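right so. the seed swap thread i promised in May and then forgot about. quick version, im on my lunch

1/ our street does a swap every spring, in the old Bianchini cafe on the corner. been going a while. this year I said I'd sort the packets. mistake. big mistake

2/ people bring seed in ANYTHING. envelopes, jam jars, a sock (one sock, knotted). half of it unlabelled. one just said "the good ones". good what??

3/ so first job was working out what we'd been handed. beans are easy, beans look like beans. squash fine. then you get to brassicas and it's all the same tiny brown dot. kale? cabbage? mustard? no idea mate

4/ 393 packets by the end of the first evening. wrote it on the back of my hand so I wouldn't have to do it again

5/ Melati Chong from the end house came over with a magnifying glass and a flask of soup and did all the onions and leeks. she can tell them apart. says onion is more wrinkly. I looked for ages. they are equally wrinkly

6/ things I'd tell anyone bringing seed to a swap:
write the name on it
write the YEAR on it
dry it properly first, a fortnight on a plate, dont rush it
no plastic bags if there's any damp in there at all, it goes furry

7/ year matters more than people think. parsnip is rubbish after one winter. leek a couple maybe. tomato goes on for ages, I've had six year old tomato come up fine on the kitchen sill

8/ if you're not sure, do the wet kitchen roll test. ten seeds, damp paper, fold it, somewhere warm, look in a week. seven or more up = fine to share. three = sow thick or bin it

9/ I did this with the mystery beans and got nine. still dont know what they are. tall, probably. they're going up the fence at Gremavside with the sweet peas and we'll find out

10/ someone asked about F1s. you can save from them but you wont get the same plant back. might be nice, might be a weird sour marrow. please dont put them in the swap without saying. we had a row over this last year. a small row. there were scones thrown (one scone)

11/ splitting down is the slow bit. a big jar of lettuce is far too much for one person so it all gets divied up into little paper folds. we made 170 of those for lettuce alone. my thumbs

12/ Darmawan Govindasamy does his differntly, he tips each sort into a little compartment and writes the key on a bit of card. much quicker than my way. small square cells, 15 of them, lid on after. I'm converted, 3 by 5 is just right for one bed's worth

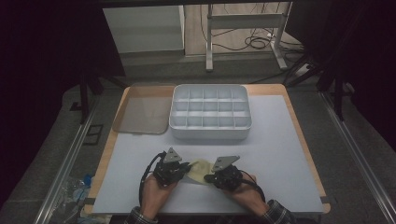

Photo: Darmawan Govindasamy

13/ only trouble with open cells is sneezing. or a draught. or opening the back door for the cat. carrot seed goes EVERYWHERE

14/ what went first on Sunday: sweet peas, any chilli, the purple podded peas. gone by half ten. what was left: so much rocket. please take rocket. I have rocket for the whole county

15/ leftovers are in a biscuit tin in my hallway, cool and dark, bag of dry rice in the bottom. knock if you want some. not before nine

16/ oh and whoever left a blue scarf and a dibber in the cafe, I've got them both

17/ and if you are the sock person, what was in the sock. it's come up. it's already a foot tall. please get in touch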